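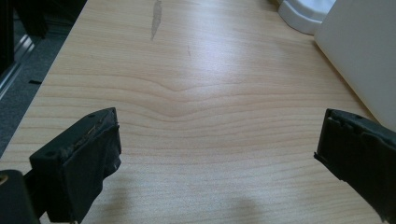

Gripper fingers over the bench top. Wear is visible on both: torn material along the rim of the left finger, chipping and peeling on the front face of the right.

Kurkano hand-held gripper: finger covering failure
Posted September 27, 2018 by Venkatesh Pai

This page collects the picture and notes for the covering failure on gripper 6, the hand-held unit used for the Rurnamport pick trials. The fault was logged in August as a grip loss and was first treated as a control problem. It was a material problem. The notes are kept together so that the other stations can compare their own fingers against ours.

Summary of the fault

At cycle 1638 the operator reported that a part had slid out of the fingers during a lift. The log showed normal closing force and no position error. The part was put back and the run continued. The same thing happened twice more before the end of the shift, each time with the fingers reporting a good grip.

Efthymia Konstantinidis pulled the unit from service at cycle 2830, after a piece of the covering came off and ended up under a part in the tray. Loose pieces are a separate concern from grip loss. A fragment in the tray can tilt a part enough that the next station rejects it.

Notes on the fingers

Left finger. The damage follows the upper edge, where the material is rough and flecked, with small pale scratches along the rim. Operators tend to rest the tool on this side between cycles, and we think most of the scratching comes from that. We have not tested it.

Right finger. This one matters more. The front face is uneven and the covering is ragged near the lower tip. Once an edge has lifted, each contact with a part works it further back.

Mounting. Screws were checked with the driver from the Gedeleck kit and none had backed out. Finger alignment was within limits. We found no bent parts.

Why it was missed

The start-of-shift check called for the fingers to be opened and closed with nothing between them, then closed on the test block. A finger with a peeling tip passes both steps. The block is wide and seats against the middle of the face, so the tip carries no load. Most of the trial parts are narrow and are held at the tip.

The software had no way to catch it either. It measures how hard the fingers close and how far apart they stop. It does not measure slip.

The inspection interval was also too long. It was set at 3,000 cycles from the supplier's bench figures, which used smooth parts. The Rurnamport parts have a molded seam.

Changes now in effect

Fingers are inspected every 900 cycles. Look at the front face and the lower tip of each finger under the bench lamp. Any lifted edge means the pair is replaced. Do not trim it and do not glue it back down.

Replace fingers as a pair. Mixing a new finger with a worn one shifts the grip point off center.

The test block has been swapped for a narrow one. It is to be gripped at the tip and pulled by hand.

If a part slips, stop the run and log the cycle number, even if the part is undamaged.

Tool rest: park the gripper in its cradle, not on its side.

Still open

Economou is quoting a harder covering. Samples have been requested in two grades. Harder material should resist peeling but may mark the parts, so the present covering stays in use until the samples have been run.

Reports from other stations go to Efthymia. Include the unit number, the cycle count and a close view of both fingers.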